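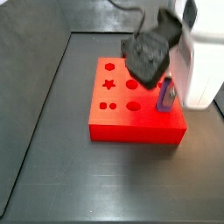

## Fewer holes, tighter holes

Shape sorters are sold on the number of openings. I think clearance matters more. A star hole and a round hole of similar size teach little if the circle is cut generously, and most are.

Kusuma's catalog lists up to 400 sorting toys. Almost every entry states the piece count. Six state the gap between piece and rim.
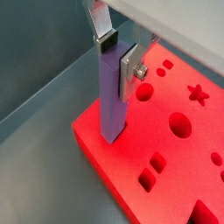
A long square block is the useful test. It shows tilt at the top that a short cube hides. Stores should print the gap on the box, next to the age range.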